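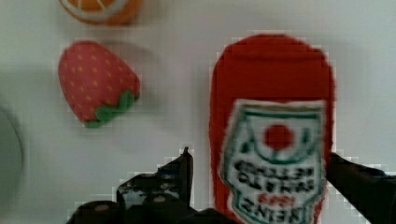
Workshop notebook, Herkeck site, second bench
September, entry begun 8:40 a.m.
Entered by N. Zwahlen

Subject: abrasion and seam testing of the Riedl short-pile fabric, continued from the previous entry.

The machine was leveled before the first run and the counter was set to zero. Room humidity was slightly above the usual value, and the door to the corridor was kept closed for the whole morning. Specimens had been resting flat on the rack since the previous afternoon and were handled at the corners only.

Run 1 used the Riedl fabric in its current weight, cut from the inside of the roll. The first inspection was made at 2000 cycles. Pile was flattened in the track of the abradant, but the backing was not exposed at any point. After brushing, most of the pile recovered, with the exception of a narrow band on the left side of the specimen. The same band was noted in the last entry for a specimen from a different roll. It is therefore more likely to come from the holder than from the fabric. The left clamp should be checked for burrs before the next series.

The run was resumed and stopped at 3500 cycles. Backing was visible in two places, both inside the band mentioned above. Elsewhere the specimen remained acceptable under the house scale, grade three. Loose fiber was collected from the tray, weighed and bagged. The bag is in the drawer under the balance, labeled with the run number.

Run 2 used the sample supplied by Zodport, which is offered as a direct substitute at a lower price. The sheet that came with it gives the pile height but does not state how the backing is bonded. At 2000 cycles the surface looked better than the Riedl specimen at the same stage, and the color had held well. Between that inspection and the next, the backing began to lift from the pile along the cut edge. The run was ended early and the specimen was kept for comparison. No grade has been entered. A request for the bonding details has been sent to Zodport, and the sample should not be used for any seam work until a reply is on file.

Seam tests, 11:15 a.m. Sewn pairs were prepared with the standard thread and a seam allowance of 15 millimeters, which is wider than production uses. This was done on purpose, to keep the edge of the fabric out of the result. Jaw speed was unchanged from the summer series. Specimen 326 gave the highest reading of the set and failed in the fabric beside the stitching. The remaining specimens failed at the thread. The readings are in the bound ledger and are not repeated in this entry.

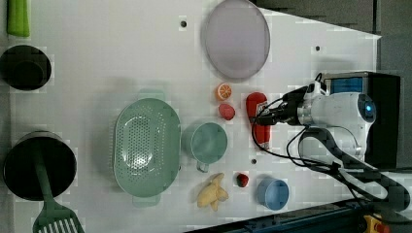

Food shapes and a plate on the white table.

One correction to the summer series. The stitch length recorded for the curved seams was copied from the straight-seam sheet and is wrong. The proper value is on the sewing room card. The results themselves stand, but any comparison between curved and straight seams made from that table should be withdrawn. Wondesitz received a copy of the table with the interim report and has to be told. A short letter will be sufficient, with the corrected page attached.

Washing. The second wash cycle was started at 1:30 p.m. with the mixed load, at the lower temperature setting. Colleagues are reminded that the drum must be run empty once after any load containing dark red fabric. This was missed last month, and two pale specimens had to be discarded. The record sheet on the lid now has a line for it, to be initialed by the person who carries out the empty run.

Stock. Abradant cloth is down to one unopened pack. The felt pads are sufficient for the present series. Thread in the standard weight has been ordered through the Herkeck office, which has asked that future orders carry the project code on the first page.

Open points:
Left clamp, check for burrs and replace the insert if necessary.
Zodport, bonding details awaited.
Wondesitz, letter and corrected page, N. Zwahlen.
Repeat Run 1 with a specimen turned a quarter, to see whether the worn band follows the fabric or the holder.
Balance, annual calibration falls due before the end of the quarter.

Machine switched off and covered at 4:50 p.m. Wash load left to dry flat on the lower rack, to be measured in the morning before anything is moved.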